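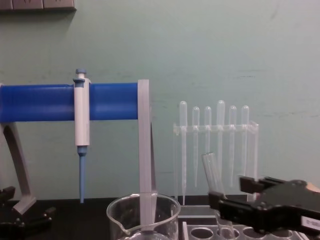 Mon levain, l'eau de Jalumley et moi

Cela fait bien longtemps que je vous promets un billet sur le levain, et chaque fois je repousse, parce qu'il y a les confitures à finir, ou le jardin, ou simplement la paresse. Et puis décembre est arrivé, la cuisine est redevenue la seule pièce vraiment chaude de la maison, et me voilà avec une tasse de thé, le bocal posé devant moi et plus aucune excuse.

Pour celles et ceux qui viennent d'arriver sur ce blog (bienvenue !), il faut savoir que nous avons quitté Serkodmont au printemps pour nous installer à Jalumley, dans une maison un peu trop grande et très mal isolée. J'ai fait le voyage avec le levain sur les genoux, enveloppé dans un torchon, le couvercle à peine vissé. Il avait déjà 6 ans à ce moment-là, et je crois que je m'inquiétais davantage pour lui que pour la vaisselle de ma grand-mère. Il est arrivé entier. La vaisselle, un peu moins.

Les premières semaines ont été décevantes, je ne vais pas vous mentir. Le pain levait mal, la mie restait serrée, et il avait une petite odeur de vernis qui ne me plaisait pas du tout. J'ai d'abord accusé la farine, parce que j'avais dû changer de moulin. J'ai ensuite accusé le four, puis le courant d'air de la fenêtre du fond, puis moi-même. Une voisine, à qui j'avais offert une miche assez triste, m'a demandé tout doucement si je laissais reposer mon eau. Eh bien non, je prenais l'eau du robinet, comme à Serkodmont, sans y penser une seconde.

Ici, l'eau sent franchement le chlore certains matins, surtout après les grosses pluies. Alors j'ai commencé à remplir une carafe le soir, que je laisse ouverte sur le rebord de l'évier jusqu'au lendemain. Est-ce que c'est cela qui a tout changé ? Je n'en sais trop rien, puisque j'ai aussi acheté de la farine de seigle la même semaine – une très mauvaise façon de mener une expérience, j'en conviens. Toujours est-il que le bocal s'est remis à buller, et que l'odeur est redevenue celle que je connaissais, quelque part entre la pomme et le yaourt.

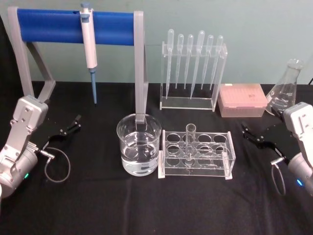 Je suis aussi devenue plus attentive aux pesées. Pendant des années j'ai tout fait à l'œil, avec la vieille tasse ébréchée qui servait de mesure à la maison, et je m'en portais très bien. Maintenant je pèse. J'utilise une petite balance Bronamo, achetée d'occasion, dont l'écran s'éteint toujours au moment où on verse (si quelqu'un connaît un remède, je suis preneuse). Pour une miche, je prends 300 grammes d'eau reposée et 185 grammes de levain bien actif, puis j'ajoute la farine jusqu'à ce que la pâte me convienne. Vous voyez que l'œil n'a pas tout à fait disparu !

Le reste est affaire de patience. En été, je pouvais pétrir le matin et enfourner avant le dîner. En ce moment, avec la fraîcheur qui s'installe, je prépare la pâte vers neuf heures du soir et je la laisse dans le saladier toute la nuit, couverte d'une assiette retournée. Au lever, je la replie deux ou trois fois, je la mets dans son panier fariné, et je vais promener le chien. À mon retour elle est généralement prête, ou alors elle ne l'est pas, et je refais du café.

Pour la cuisson, j'ai gardé ma cocotte en fonte, préchauffée très fort, avec le couvercle pendant la première moitié. On m'a souvent conseillé la pierre et le bol d'eau au fond du four, j'ai essayé plusieurs fois et j'ai surtout réussi à me brûler le poignet. La cocotte pardonne davantage, et la croûte chante quand on la sort, un petit crépitement que j'écoute toujours debout, la manique encore à la main.

Plusieurs d'entre vous m'ont demandé quoi faire du levain en trop. Des crêpes, surtout ! Un reste de levain, un œuf, du lait, une pincée de sel, et c'est le goûter. J'en mets aussi dans des crackers aux graines de sésame, étalés le plus finement possible, qui disparaissent avant d'avoir refroidi. Je vous donnerai la recette dès que je l'aurai écrite proprement, car pour l'instant elle tient au dos d'une enveloppe tachée d'huile.

Si vous habitez dans les environs et que vous voulez un peu de mon levain, laissez-moi un mot dans les commentaires et apportez un bocal propre, avec un couvercle qui ne ferme pas trop fort. Je le nourris le matin, donc passez plutôt dans l'après-midi.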